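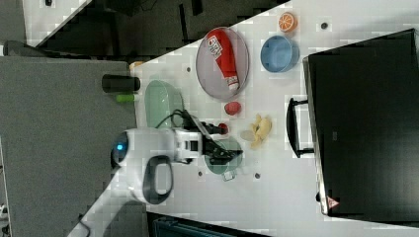

*Play food and dishes spread out on the white table, with the ketchup lying across the big oval tray.*

# How to sort, wash and put away a box of play food

If you have small children, or you help out anywhere that small children go, you will know the box I mean. It starts life as a tidy little set with a place for everything, and by October it has a jigsaw piece in it, half a crayon, somebody's hair bobble and a slice of pretend bread that has been chewed. I have been looking after play food for more years than I care to add up, first at home and then at the Saturday group in Folldale, and I have settled into a way of doing it that takes one unhurried morning and leaves you with a box the children can really use. It's a nice job, I promise. Put the radio on.

## What you'll need

- A table with a pale top, or a pale sheet over a dark one
- The biggest tray you own
- Bowls and dishes in different colours, as many as you can lay hands on
- A washing-up bowl, warm water and ordinary washing-up liquid
- An old toothbrush and a soft cloth
- 2 dry towels
- A bag for rubbish and a second bag for "belongs somewhere else"
- A shallow storage box with a lid

You don't need to buy anything special. Bowls from the play set itself are perfectly good for sorting into, and you'll be washing them anyway. I like having a few different colours on the go, a green one and a blue one at the very least, as it's so much easier to shout "put it in the blue one!" across a room than to explain where you mean.

## Step one: tip it all out and spread it

Take the whole box to the table and tip it out. Yes, all of it, even the bit at the bottom that you'd rather not look at. Then spread everything with the flat of your hands until you can see some table between the things. I used to work from the heap, picking off the top, and I'd always find that I had put three sorts of fruit in one bowl and then started another bowl of fruit by mistake.

A white table is lovely for this. Red and orange and yellow pieces jump out at you straight away. Anything pale or see-through is another matter, and I have lost a clear lid on a white table for a good ten minutes while my hand was practically on it. Run your palm over the surface once before you decide you've found everything.

If your table is small, do it in two goes, or use the floor. Ours at home is 62 cm deep and I manage, but I do end up with the washing-up bowl on a chair.

## Step two: put the dishes where you'll reach them

Before you sort any food, set out your dishes. The big tray goes somewhere in easy reach and takes the large awkward things: bottles, cartons, loaves, anything that would tip a bowl over. A ketchup bottle laid down on its side across a tray will behave itself. Stood up on the table it will be knocked over by your elbow, and then you'll knock it over again picking it up.

Round bowls suit the small pieces. Shallow dishes are better for flat things like slices, where you want to see them lying side by side. An oval dish is handy for whatever is long, such as carrots and bananas and the wooden fish fingers that every play set seems to gather from somewhere.

## Step three: sort by how the children play

Now for the pleasant part. You can sort by colour, by food group, by size, by whatever you like, and I have tried most of them. Colour looks marvellous for an afternoon. Food groups are what the grown-ups always go for, and then you're left arguing with yourself about whether a tomato is going in with the fruit (I put it with the vegetables and I won't be moved).

What has lasted best for us is sorting by meals and shops, the way the children talk about them while they're playing:

- **The greengrocer's** – whole fruit and whole vegetables, anything you'd weigh
- **The snack plate** – slices, segments and small bits, orange slices, pieces of banana
- **The café** – bread, eggs, sausages, cakes, and the sauces that go with them
- **The washing-up** – bowls, dishes, trays, cups and spoons

Your own children may well see it differently. Ask them. Honeylyn Panganiban, who ran the group before me, let the children name the sets, and for one whole winter we had a bowl labelled "Things For Granny's Tea" that was the best looked-after set in the hall.

Go round the table one set at a time. Pick out all the greengrocer's pieces first, then all the snack pieces, and so on. If you try to sort everything at once you'll be turning and reaching the whole morning, and your back will tell you about it at bedtime.

Small cut-up pieces, banana and the like, want gathering as soon as you've spread the box out. Push them together into a loose pile in one spot and deal with the pile later. They're the ones that end up under the fridge.

## Step four: check each piece as you go

While a thing is in your hand, have a proper look at it. You're looking for:

1. **Cracks and sharp edges.** Run a thumb round it. Anything that catches goes in the rubbish.
2. **Tooth marks.** A few dents are part of life. If bits are coming away, it goes.
3. **Peeling stickers and labels.** Press them down if they'll go, or peel them off completely. A half-peeled label is an invitation.
4. **Anything small enough to worry about.** If you have babies or toddlers in the house, this is the one to be strict with. The test we use is whether the piece would fit inside a toilet roll tube. If it does, it goes up on the high shelf for the older ones.
5. **Water inside.** Hollow fruit is dreadful for this. Give it a shake by your ear. If it sloshes, squeeze it out, and if what comes out is dark, say goodbye to it.

Real packaging gets muddled in with play food in a great many houses, ours included. I've no objection to an empty bottle or box from the kitchen, and children adore having the same things we do. Do make sure it is properly empty, though, and washed out, with the cap either screwed on hard or taken away altogether. Squeeze bottles need a few rinses. Fill with warm soapy water, cap on, shake, squeeze it out through the nozzle, and keep going until it runs clear and doesn't smell of anything.

## Step five: wash

Fill your washing-up bowl with warm water, not too hot, and a small squirt of washing-up liquid. Then take one set at a time:

- **Plastic pieces** can go straight in. Swish them, rub with the cloth, and use the toothbrush on seams and pitted skins – orange peel texture holds on to grime like nothing else.
- **Wooden pieces** must never soak. Wipe them with a well wrung-out cloth and dry them straight away.
- **Felt and fabric pieces** get dabbed, or go through a cool wash inside a pillowcase if the stitching is sound.
- **Bowls, dishes and trays** come last, when you've emptied the sorted food out of them on to the towel.

Rinse in clean water. I keep a 300 ml jug by the tap and simply pour it over each batch, which saves filling a second bowl.

For stubborn pen marks, a little bicarbonate of soda on a damp cloth usually shifts them. Botond Major at Trorncombe swears by plain white toothpaste and he may be right, but try it on a corner first, whichever you use. Mine took the shine off a pear.

## Step six: dry it properly

Lay everything out on the towels with gaps between, and turn it all over once after an hour or so. Stand bowls upside down, propped on the edge of something so the air gets in. Hollow pieces with a hole want the hole facing downwards.

Leave it overnight if you possibly can. I know it's a nuisance having the table full at teatime, and I have eaten many a sandwich standing up next to a row of damp aubergines, but things put away wet come out smelling of pond.

## Step seven: put it away so it stays sorted

A shallow box is better than a deep one. In a deep box the children have to dig, and what they dig up goes on the floor. If a deep one is all you have, nest the sets inside it in their bowls, heaviest at the bottom, with the big tray on top like a lid. The tray then comes out first and becomes the café counter, the picnic rug or the ferry.

Keep each set in its own dish. Children are surprisingly good at putting the orange slice back in the right bowl if the bowl is what they found it in. Labels with words are wasted on three-year-olds. A drawing is better, and a drawing they did themselves is better still, even if you can't tell what it is.

And don't put everything out at once! Choose a set or two, let them have a fortnight with those, then swap. The greengrocer's will feel new again when it comes back.

## If you've only got ten minutes

Some weeks there isn't a morning to be had. On those weeks I tip the box on to the tray, take out whatever isn't food or crockery, wipe anything sticky, and gather the little cut pieces into one bowl before the whole lot goes back.

## Odds and ends

*Missing pieces.* Keep a jam jar on the windowsill for strays found during the week, and empty it into the box before you sort.

*Sets that don't match.* Doesn't matter in the least. A tomato twice the size of the loaf has never bothered any child I've met.

*Passing things on.* Wash first, dry well, and send it in the bowl it lives in if you can spare the bowl.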